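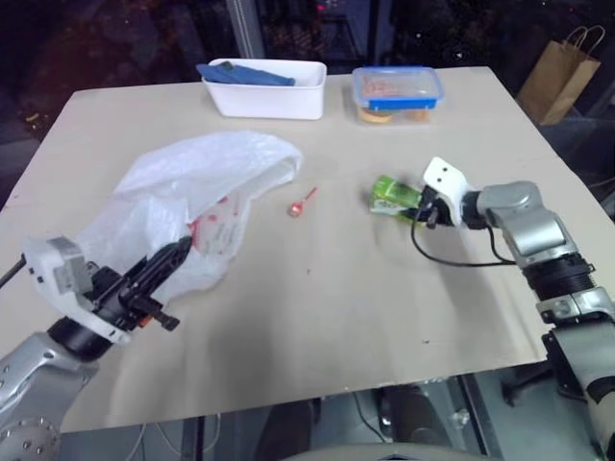
The Prikton gauge had read 3275 millimetres since August, and the river had gone down twice in that time.

Iyengar drove out on a Thursday to replace the float. The road from Stougaard was sealed as far as the grain shed and gravel after that. He logged the odometer at the gate, then the battery voltage, then the reading: 3275. He tapped the housing with a screwdriver. 3275.

The stilling well was a steel pipe bolted to the old bridge pier. He took off the cap and lowered a tape until the weight touched water, and wrote down a figure well short of the one on the dial. He did it again and got the same result to the millimetre.

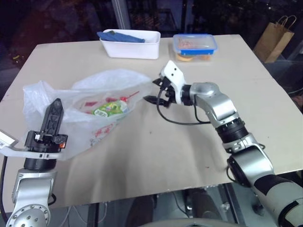 *By Sieglinde Eichhorn*

The float came up clean. It wasn't punctured and the cable ran freely over the pulley. He held it at arm's length and let it turn. Then he put the new one in, a Zundell with a brass collar, and closed the cap.

The dial moved to 3275 and stopped.

He rang the office at Bristik.

"Is it stuck?" said the duty hydrologist.

"It moved. It moved to the same place."

"Then it's the encoder."

"I changed the encoder in September."

There was typing on the line. "Leave it for an hour. See if it drifts."

He ate lunch on the tailgate. Across the water a paddock sloped up to a house with no roof, and on its chimney somebody had painted flood marks, one colour for each year. The highest was white. He got the level out of the ute — it was due for calibration but would do — and set up on the bank beside the benchmark. The sight was 82 metres. He took a backsight, swung the telescope across, and read the white line against the gauge datum.

He worked the reduction in pencil, then worked it from the bottom up. It came to 3275.

There was no year beside the mark. The others had years.

At the end of the hour the dial hadn't drifted. The tape still touched water where it had before, at the foot of the pier, among the reeds. Upstream the sky was clear to the ranges. The forecast gave no rain for 10 days.

The form had three codes for a suspect reading: instrument fault, obstruction, and operator error. Iyengar considered each. He had found no fault, and there was nothing in the pipe. He left the box blank and, under remarks, wrote *Gauge may be early*.

He crossed that out with a single line and initialled it, as the manual required, so that it could still be read.

Then he moved the ute to the top of the bank, above the white line, and went back down on foot for the tripod.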